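Thibodeau – bols et vaisselle creuse sur table
Fiche de données, version 2

Résumé

Thibodeau rassemble des photographies de bols posés sur une table, avec pour chaque vue une courte note sur la forme, le décor et la couleur des pièces. Le jeu a été constitué pour aider à trier des inventaires de vaisselle, du genre de ceux que l'on reçoit après un déménagement ou une liquidation, où tout ce qui est creux s'appelle « bol » ou « saladier » selon l'humeur de la personne qui remplit la colonne. Je ne suis pas certain que des photographies suffisent à régler ce problème. Elles permettent au moins de voir sur quoi on n'est pas d'accord.

Contenu

2000 images au format JPEG
un fichier notes.csv, une ligne par image
un fichier vocabulaire.txt, 60 termes admis
le dossier rejets/, conservé volontairement

Les images sont réparties en 6 groupes selon la disposition : pièce seule, pièces empilées, pièces alignées, pièces se masquant en partie, pièces retournées, et un groupe « divers » que j'aurais préféré supprimer. Il sert trop souvent à ranger ce qu'on n'a pas eu le courage de décrire.

Champs du fichier de notes

id : identifiant de l'image
groupe : l'une des dispositions ci-dessus
couleur : terme du vocabulaire, sans nuance composée
decor : lisse, strié, annelé, peint, autre
pied : oui, non, non visible
masque : oui si une pièce en cache une autre, même un peu
remarque : texte libre, souvent vide

Le champ « matière » a existé dans la version Lonumus et a été retiré. Les annotateurs écrivaient « céramique » par défaut, y compris pour des pièces qu'ils n'avaient jamais eues en main. Une photo ne dit pas si un bol est en grès, en mélamine ou en bambou pressé, et je me méfie des jeux qui prétendent le contraire. Même remarque pour la contenance.

Couleurs

C'est le point faible. Les bleus-verts ont été notés turquoise, menthe, sarcelle ou « vert d'eau » pour une même pièce, parfois par la même personne à une semaine d'écart. Tout a été ramené à « turquoise ». Les blancs cassés, beiges pâles et ivoires deviennent « crème ». On perd quelque chose, mais la précision d'avant était surtout décorative.

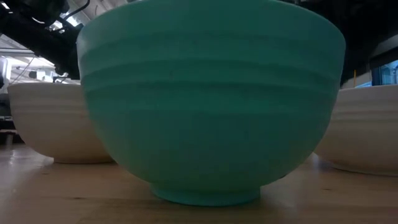 Les pièces masquées posent une autre difficulté. Quand un grand bol passe devant un plus clair, le second est noté d'après sa seule partie visible, et le champ « pied » reste à « non visible » si le bas est caché. Plusieurs relecteurs ont voulu compléter de mémoire (« c'est le même que l'autre, donc il a un pied »). Ces corrections ont été annulées. Quant à la taille, une pièce placée en retrait paraît petite ; aucune comparaison de diamètre ne devrait être tirée de ces vues, et je sais que quelqu'un le fera quand même.

Limites connues

La distinction entre « strié » et « annelé » tient mal. La règle écrite parle de la largeur des bandes, et cette largeur dépend de l'angle. Les reflets sur les tables brillantes ont parfois été pris pour un filet de couleur à la base. Le lot Talbridge n'a été relu qu'en partie.

Licence et contact

Usage libre hors revente des images. Les signalements d'erreurs passent par le dépôt Trimel, avec l'identifiant de l'image et le champ contesté. Les messages qui disent seulement « les couleurs sont fausses » ne seront pas traités.

Dernière mise à jour : jeudi 16 septembre 2021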